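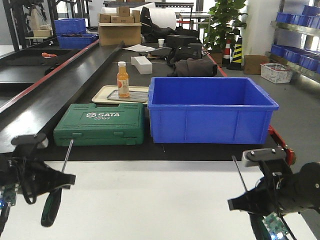
4. Setting up a public comment session

Search the manual
Enter a keyword
Go

Use this section when your council, student senate or town board wants to take comments from the public through Kindivent. You need an organizer account. If you only have a clerk account, ask your organizer to do steps 1 through 4 and pick up from step 5.

4.1 Create the session

1. Sign in and open Sessions, then New.
2. Type a title as it appears on the posted agenda. The title is printed on every speaker slip and can't be changed after the first person signs up.
3. Under Type, pick Open Comment or Agenda Item. Open Comment lets people speak on any subject. Agenda Item ties each speaker to a numbered item.
4. Set the time limit. The default is 3 minutes per speaker. Enter whatever your own rules call for.
5. Set the size of the speaker list. The smallest list is 40 names. When the list is full, new names go to a waiting list in the order received.
6. Choose Save as Draft. Nothing is public yet.

Note: Kindivent does not check your settings against open meetings law. Notice periods and speaking rights vary from state to state, and some boards have their own bylaws on top. Have your clerk or attorney look over the draft.

4.2 Write the ground rules

The ground rules appear on the sign-up page and again on the speaker's slip. They can hold up to 200 words.

1. Open the draft and choose Ground Rules.
2. Start from the sample text or clear the box and write your own.
3. State the time limit, whether time can be given to another speaker, and who calls the next name.
4. Choose Preview. Read it on a phone as well as a computer.

Caution: Keep the rules to time, order and conduct. A rule that bars criticism of officials, or bars one side of a question, may not hold up if someone challenges it. The Word Alert tool does not block anyone. It marks a written comment for the clerk to read, and the comment stays in the record either way.

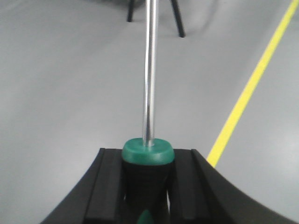
4.3 Open sign-up and test the timer

1. Choose Publish. The sign-up link becomes active right away.
2. Add yourself as a test speaker.
3. Open the Chair view on one screen and the Timer view on another.
4. Press Start. The timer turns yellow at 30 seconds left and red at zero. It does not mute the microphone – the chair has to do that.
5. Delete the test speaker before the meeting. Deleted test names are left out of the minutes.

Note: If the two screens show different times, reload the Timer view. Boards that use the Buvia caption add-on should start captions first and the timer second.

4.4 Close the session

1. Choose Close Sign-up when the chair announces the last speaker.
2. Choose Export and pick Minutes or Full Record. Full Record includes written comments and the waiting list.
3. Save the file where your board keeps its public records. Kindivent is not a records archive.

Related items
Section 3: Accounts and roles
Section 5: Written comments by mail and email
Section 6: Remote speakers
Nanley Township: moving sign-up online

Comments

Remzi Ersoy, 2020-09-12
Is there any way to change the time limit once sign-up is open? Our chair cut it in the middle of the meeting and I ended up using my phone.

Ingeborg Bühler
Remzi, go to Chair view, then the gear, then Limit. It only changes it for people who haven't been called yet.

Sharifi
4.2 should say line breaks count as words. I lost the end of our rules and didn't catch it until the slips were printed.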